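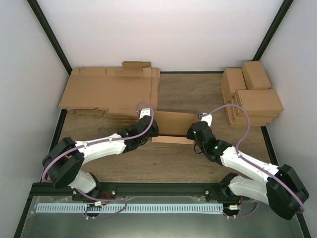
05/03/2019

I spent most of this week swapping gripper ends on the two-arm cell, with folding cardboard boxes as the test. The Dafis ends went on first, then the Uvtons. Both sets got the same stack of flat sheets and the same program, and I left the arm speed alone.

The Dafis pair did 65 boxes before I stopped. They hold the side panels well, but they close slowly and you feel it on every fold. The Uvtons are faster and got through 228. They also dropped more, mostly when both arms had to pull the ends of a box at the same time. Turning the grip force down on the left arm helped a little. Doing the same on the right made no difference that I could see.

The Undidden controller was fine with either set. Changeover takes around 42 minutes, and most of that is rerouting the hose and redoing the ties.

I'm leaving the Uvtons on for now. Lallell has a softer pad that should fit them, but it won't ship until August. Next job is the narrow flaps, which neither set picks up cleanly.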